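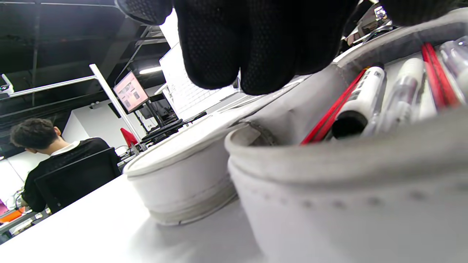
A gloved hand at the open pencil case during a session at Skillholm.

News > Local > Technology

Search stories Enter keyword Go

Teaching a robot to pack a pencil case, one pen at a time

Anyone who has ever emptied a school bag knows the job: pens, pencils and an eraser all over the table, and a case they're supposed to go back into. At Skillholm, the training workshop in Pusutville, people are being paid to do it over and over again, and the results so far are great fun to watch.

The project is called Grirkska, and it began in June. Its goal is a robot arm that can tidy a desk full of small things without being programmed for each one. The arm learns from people. Someone does the task, the movements are recorded, and after enough rounds the software starts to pick up how a hand comes at a pencil lying at an odd angle, or how it holds a soft case still while something slides in.

"You find out how clever your own fingers are," said Anneli Mäkelä, who runs the sessions. "I've been putting pens away since I was six and I had never once thought about how I do it. Now I think about it all day — my kids are sick of hearing about it!"

The team has recorded 222 rounds of the pencil case task and wants to reach 1,000 before the arm gets its first full trial. Each person works for 20 minutes and then takes a break, because the concentration wears people out faster than the lifting does. Eight people from the town have signed up so far, among them a retired seamstress and two students from the evening welding course.

There are two ways to give a lesson. In one, the teacher does the job up close by hand, with a gripper tool. In the other, the teacher wears gloves and steers with a pair of motion controllers, one in each hand.
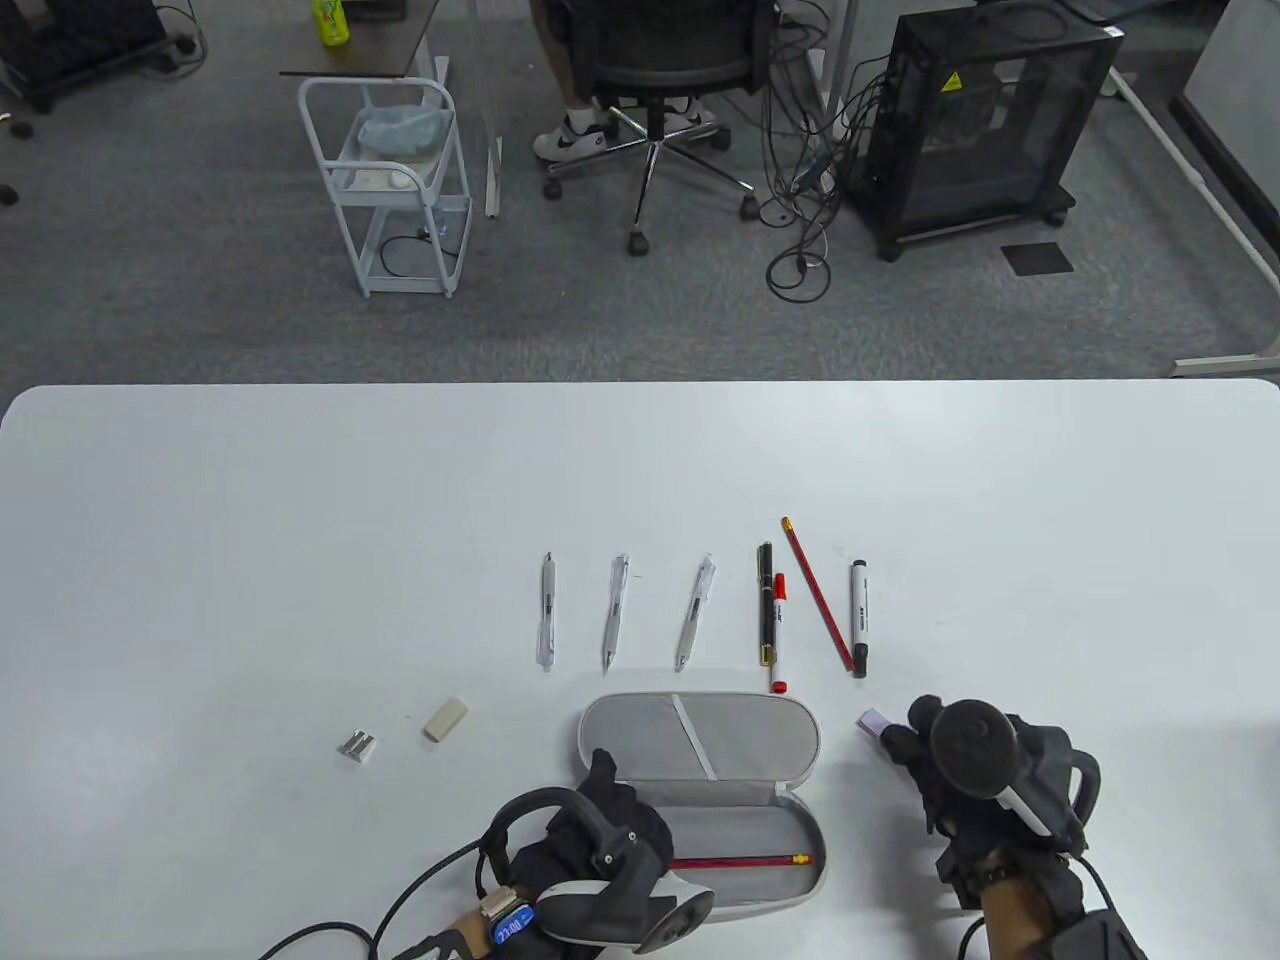 Most beginners find the controllers strange for the first few tries and then, quite suddenly, they don't. Hilkka Pesonen, the seamstress, said her breakthrough came when she stopped looking at her hands and kept her eyes on the thing she wanted to pick up, the way she used to at the sewing machine. She is now one of the steadiest teachers in the group, and newcomers are usually sent to sit with her before their first turn.

Small, light items are the hardest. A pencil rolls away if you nudge it, and an eraser has to be pinched just right or it skids across the table. Mistakes are kept in the recordings when the teacher manages to recover from them. Mäkelä thinks those rounds may be the most useful of all, and she would like to see more of them.

Software for the project comes from Prokopenko, a small company that shares the building and has lent two engineers to the work. They plan to add new tasks in the fall, starting with sorting cutlery and folding hand towels.

Skillholm is still looking for people to teach. No technical background is needed, and left-handed people are especially welcome, as the group is short of them. Sign-up is at the front desk until 8 p.m., and first-timers get a practice round before anything is recorded.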